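Gritolon Market Desk
Charting and alerts for people who follow European shares

Item no. 3215

Gritolon Market Desk puts price charts, economic releases and your own notes on a single screen, and we love using it every morning before the Frankfurt open. When a factory orders figure or an inflation number comes out, a small flag drops onto the chart at that minute, so you can see how an index moved before and after without hunting through three browser tabs (we used to do exactly that!).

Version 3 adds the thing people wrote to us about most: sector baskets. Pick the carmakers, the chemical companies or the builders, give the basket a name and follow it like any other index. You can lay one basket over another, or over the index itself, and stretch the view back as far as 75 months.

What you get
Daily and intraday charts for 69 European indexes and sector groups
Calendar of economic releases, with the average forecast next to the actual figure
Sector baskets you build yourself
Price alerts by email or on your phone
Export to spreadsheet

The Zokness add-on brings in bond yields and currency pairs. It installs from the Extras menu and shares the same login. Oláh, our color theme for late sessions, is now included with every license and is much easier on the eyes than the old dark mode – try it with the candle charts.
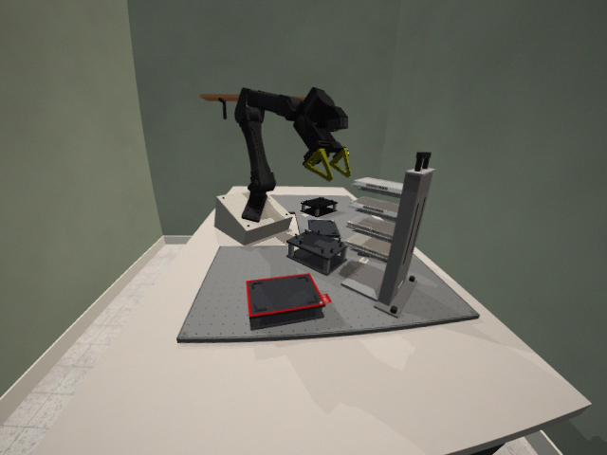
Black arm on an off-white base, pale table. Rendering.

Runs on Windows and Mac. Quotes are delayed unless you add a live feed from your own broker. Past prices say nothing certain about future ones, and Gritolon does not place trades.

Made by Clisteck. Next update planned for December.

Related: Zokness add-on | Release calendar only | License for classrooms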